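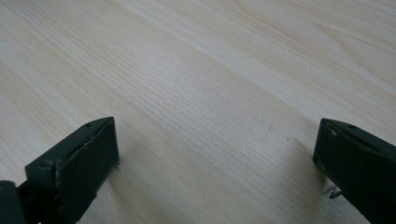
Plunley Gripper Club

The Plunley Gripper Club is a student robotics club at Plunley Technical School. Members work with hand-held two-finger grippers and use them to record short table tasks, which are later used to train a small robot arm. The club is best known for the Bako project and for its yearly meet, the Fidano Cup.

History

Started as an after-class group in the electronics room. First grippers were cut from scrap and broke a lot. The school later bought parts from Dillier, a local supply shop, and the group became a proper club with a fixed room and a key. Membership grew fast after the first open house, then dropped when the room was moved to the far end of the building. Roughly 115 students have been members at one time or another.

Equipment

Club grippers have two blocky fingers, dark green, worked by a trigger in the handle. A camera sits on the gripper and looks down past the fingertips. The finish chips at the tips with use, and members are asked not to repaint a finger halfway through a set. Tasks are done on light wood tabletops. Spare fingers, screws and trigger springs are kept in a drawer under the bench. A full rebuild takes one meeting, sometimes 2.

Bako project

Bako is the club's main project and the name of its recording set. Each recording is one try at one task: pick up a block, close a box, put a spoon in a cup. Recordings start with the gripper open and held just over the table. Failed tries are kept but marked. The first version had 900 recordings, a later check threw out 99 of them for bad labels, mostly left and right mixed up. Work on a second version began in October, with cloth folding added to the task list. Folding has been slow going.

Fidano Cup

Meet held once a year in the school gym. Teams get a task sheet on the morning and have untill lunch to record. In the afternoon the arm runs what it learned from each team's set, and judges score the runs. No practice on the day, no swapping of grippers between teams. Ties go to the team with fewer recordings. The rule has been argued over at nearly every meet and is still in place.

Membership

Open to all students of the school. New members do a safety talk and then a month of labeling before they record for Bako. Some find the labeling dull and leave, others end up doing only that. Dues cover batteries and memory cards, and teh school pays for the room.

See also

Bako project task list
Fidano Cup rules

Page last changed 2021-06-23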